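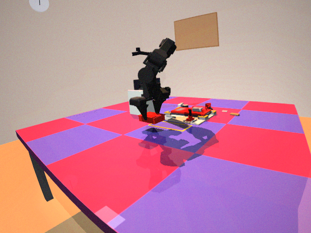 Checkerboard table top in pink-red and lavender-purple

Checkerboard tile on an old plywood table top - where do I start the layout?

Posted by Henrique Lobo, December 28, 2019
Viewed 3,662 times

I have a square table I want to tile for the back porch. The top is 34 inches on each side and it's plywood with an old coat of varnish on it. The porch has a roof but it is open on two sides, so the table will get damp when the wind blows rain in. I'm in the middle of the state and we do get freezing nights, not many.

I want a plain two-color checkerboard. I haven't settled on the colors but both would be glazed ceramic, the same make and the same size. The store here carries 4 inch squares and also a 2 inch size on mesh sheets. I like the bigger ones better.

My problem is the layout. If I start with a full tile in one corner I end up with a strip down two sides that is less than a full tile, and I think it will look like a mistake. My brother-in-law says start from the middle. But then do I put a tile on the middle or a grout line on the middle? It seems to me this changes which colors land in the corners, and I would like the corners to match if that can be done.

Also, do I have to take the varnish off first? And is regular grout all right outside? I have a bag of unsanded left over from the bathroom and would like to use it up.

Ciko

Start from the middle, your brother-in-law is right. Find the center by snapping a line from corner to corner both ways. Then draw two more lines through that point, square to the edges, and work from those.

On your corner problem: if you put a tile on the center point, you get an odd number across, and with an odd number all the corners come out the same color. If you put a grout line on the center you get an even number across, and then the corners match diagonally but not along the sides. So for you it's a tile on the center.

Now check the edge. Your tiles are probably a little under 4 inches, so measure one. With an eighth inch joint, call it 4 inches from one tile to the next. A centered tile gives you seven full ones across, which takes up 28 inches and leaves 3 inches on each side. Cut tiles there make nine across. A 3 inch cut next to a full 4 inch tile looks fine, especially when it is the same all the way around. Nobody will think it's a mistake.

Remember to leave room for whatever you put around the outside. If you are adding a wood edge, put it on before you tile and let it stand up level with the top of the tile. Set a loose tile on a bit of cardboard next to it to get the height, the mortar adds some.

Do a dry run with the whole top laid out before you open any mortar. Stand back and look at it from a chair as well as from above. It is very easy to get two of the same color side by side when you're working fast, and you won't see it until you are cleaning up.

Rutham

Agree on the layout, but the varnish and the plywood are the bigger issue here.

Yes, the varnish has to come off or at least be scuffed hard. Mortar will not hold on to a shiny finish. Go over it with 80 grit, vacuum, then wipe it with a damp rag and let it dry. If the varnish is peeling anywhere, take it down to bare wood in those spots.

I would not tile straight onto plywood for a table that lives outside. It swells and shrinks with the weather and the grout cracks first, then tiles start to come up at the edge. Put quarter inch cement board over it, bedded in thinset and screwed down. Seal the underside and the edges of the plywood while you have it upside down. Most people skip the underside and that's where the damp gets in.

Use a polymer-modified thinset that says exterior on the bag. Don't use the premixed stuff in a tub. It never really sets up under tile in damp weather, or it didn't for me.

Grout: unsanded is for joints under an eighth of an inch. At an eighth you are right on the line and I would buy sanded. Check that the glaze doesn't scratch by rubbing a little on a spare tile first. Pick a medium gray. White grout on a porch table is gray by summer anyway.

For the freezing nights, ask the store if the tile is rated for frost. A lot of glazed wall tile is not. If it isn't, bring the table in for the winter or cover it so water doesn't sit on it.

Skurko

just use the mesh sheets, way easier. you can pull out every other tile and swap in the other color. did mine in one afternoon

Henrique Lobo

Thanks. I went and measured and the tiles are 3 and 7/8, so the numbers above work out. I'll get the cement board and a bag of sanded. The box doesn't say anything about frost, so I will ask at the counter when I go back.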